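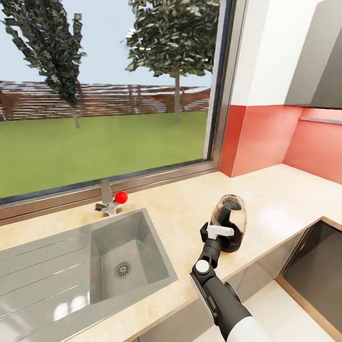

How long do people in shared houses let their tea steep? In our Irkthorpe households, the usual steep was a good deal longer than the packet suggests, and it grew longer still when somebody else was in the room to talk to.

### 4.2 Steeping and company

We had expected habit to explain most of this, and it does explain a fair bit. Across the 28 households that kept a tea diary through June, people who grew up with strong tea went on making strong tea. But the diaries also show a lovely muddle of forgotten mugs, second thoughts and neighbours dropping by. Of the 83 entries marked "too strong", most mention a conversation -- often a long one, and sometimes still going when the entry was written. Drakos found much the same in her earlier Handmont study, though her households were smaller and fonder of green tea.

Figure 3. A kitchen counter beneath a large window, with a drip coffee maker at its left end.

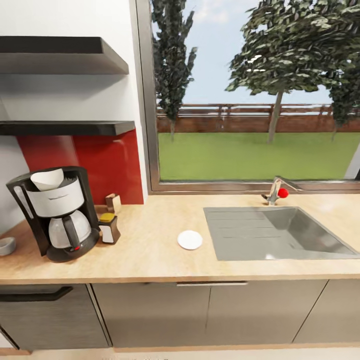 ### 4.3 Colour as a guide

Eleven households told us they judged readiness by colour alone, and we treat their diaries separately in the next section.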